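読了時間:3分
印刷する | メールで送る

Stilto キーボード用クリーニングジェル 型番2537

最初に断っておくと、この手のジェルで「新品同様」になった例を当店は見たことがありません。メーカーのOtetovも以前はそう書いていましたが、現行のパッケージでは「ほこりの除去に」という控えめな表現に変わりました。妥当な修正だと思います。

できるのは、キーの隙間に落ちた粉状のごみや髪の毛を拾うところまでです。皮脂のてかりは取れません。除菌効果をうたう販売店もありますが、根拠となる資料を問い合わせても返事は来ませんでした。フルサイズの黒いキーボードは白いほこりがとくに目立つので、効果は一応わかりやすい部類です。
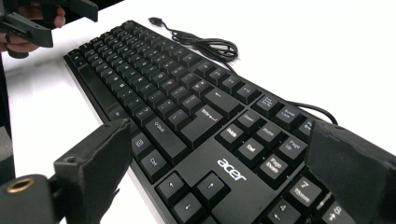 使い方

電源を切り、ケーブルを抜きます。ジェルを手のひらで30秒こね、キーの上に置いて軽く押し、ゆっくり持ち上げてください。強く押し込むと奥でちぎれます。説明書には「力を入れても安心」とありますが、信用しないほうがいいでしょう。スペースバーやEnterのような幅の広いキーは、端に残りやすいので後で確認を。夏場の車内に置いたものは柔らかくなりすぎて使えません。

交換の目安は「9か月」とされています。どんな使用頻度を想定した数字なのかは書かれていません。色が濁ったら捨てる、で十分です。 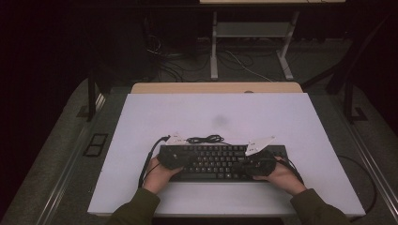
キーボードに両手を置いたところ

他製品との比較

Bravskaのブラシは安く、繰り返し洗えます。正直なところ、週に一度さっと払う人ならブラシで足ります。Lloydのエアダスターは勢いがある反面、ごみを奥へ飛ばすこともあります。ジェルが勝るのは、机の上を散らかしたくない場合くらいです。

内容量の表示は容器込みの重さです。中身だけの重さは公表されていません。開封後の返品不可。木曜の注文は翌週の発送になります。

商品担当:Loubna Ragab

お問い合わせ | © Otetov製品取扱店 | ページの先頭へ戻る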